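Filling small holes before you paint 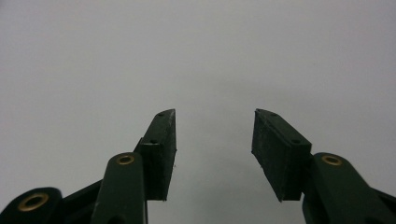
Scrape off anything loose with a filling knife and brush out the dust. Dampen the hole slightly if the wall is old plaster. Ours went up in 1918 and drinks the water out of filler.

Press the filler in firmly and leave it a touch proud. Anything deeper than 10 mm wants two goes, with a night between them. Sand with fine paper wrapped round a block, then wipe down.

Put a thin coat of watered-down emulsion over each patch first, or it will show through as a dull spot.

Leftover filler keeps in a jam jar with cling film pressed on to the surface.

Updated 26/03/2024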